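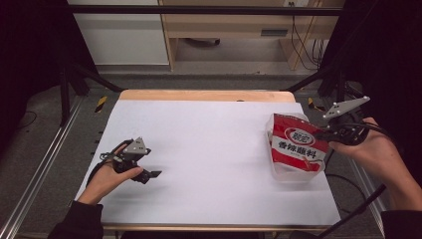

Dipping spice bag (香辣蘸料) over the paper, right side of table.

December 27, 2018
Bench notes, packet handling

Paper on the table again, white, one sheet, bare wood left showing along the far edge. The wood and the clear part of the bag are too close in tone under the room lights and I kept losing the lower edge of the packet. On white the red part is easy to find and the clear part at least shows a border. Keep the paper for all seasoning packets. Tape the corners next time, left corner crept toward me through the afternoon.

Stock on hand: red and white spice bags, plus the Saltel soup sachets (foil, opaque) and the Arruda paper envelopes. Tikow order still open. Do not mix the foil ones in with the others, they go in the lower bin.

Notes on the spice bag:

Top edge is the place to pick it up. The film crinkles there and the fold gives something to hold. Picking at the white band is poor, the film is taut over the contents and slides. Picking at the clear end works but the powder runs to the other end and the bag swings.

Lift only a little clear of the paper before moving sideways. Higher lifts gave more swing and no benefit.

Contents settle. After a few passes the powder packs into one corner and the bag stops lying flat. Shake level by hand between passes, text side up. I had been skipping this and the morning results are not comparable with the afternoon ones. Marked as such in the sheet.

Weights, kitchen scale from the Punilcombe shelf: large Saltel sachet 242 g, refill pouch 500 g. Spice bag not weighed, scale battery went flat. Replace battery.

The 500 g pouch is too heavy for an edge hold. It peels out slowly, corner first. Leave it out of the set until we have a tray for it.

One envelope split at the side seam. Paper wiped down with a dry cloth, then replaced, as the chili dust stains and gets on everything that touches it afterward. Wash hands before touching eyes. 2 sheets left on the roll end, order more, same width, matte. Glossy stock throws a glare right where the white band sits.

Passes logged: some 70, including the morning ones.

To do
- tape, matte paper, scale battery
- weigh spice bag
- tray for the refill pouch
- rerun the morning set with the bag leveled each time
- ask Tikow for a date, otherwise move the foil comparison to February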